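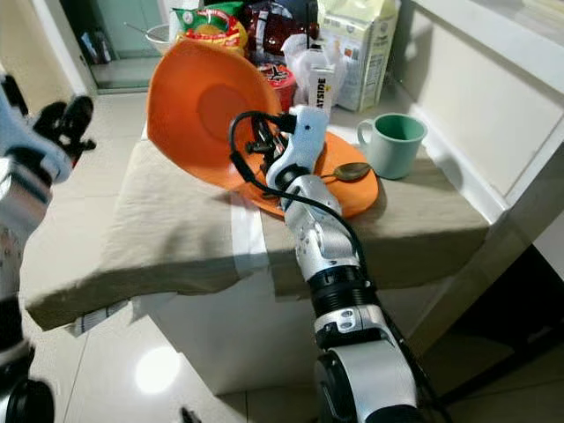

Vatow beat Amstead 3-2 in the badminton league final to win the title for the first time in six seasons. The deciding mixed doubles went to three games and finished shortly before 10 p.m. in front of a crowd of 887.

Amstead took the opening men's singles 21-14, 21-17 and then the women's doubles in straight games. Vatow had lost both of those matches when the teams met in August as well. It got back into the tie through the women's singles, 21-19, 18-21, 21-16, and won the men's doubles in 48 minutes.

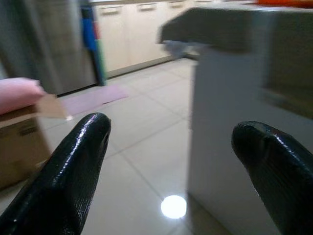 One of the Vatow players said afterward that the team had stopped looking at the scoreboard after the second match, and that the long rallies in the men's doubles had "got everyone's legs moving again." Amstead did not comment on a disputed line call late in the third game of the decider, which Vatow won 22-20.

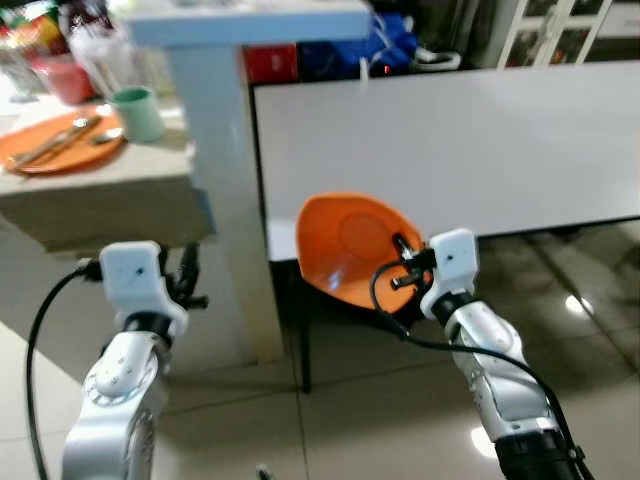

Two robotic arms reaching into a cluttered indoor room.

Vatow goes up to the regional league next season. Amstead will stay where it is, along with Đặng, which finished third after a 4-1 win over Ureo.
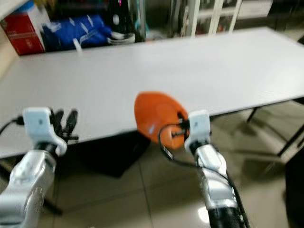 Photo: League Press Service

Attendance over the three playoff rounds was 1,615. Tickets for next season's opening round go on sale in September, with about 400 held back for club members.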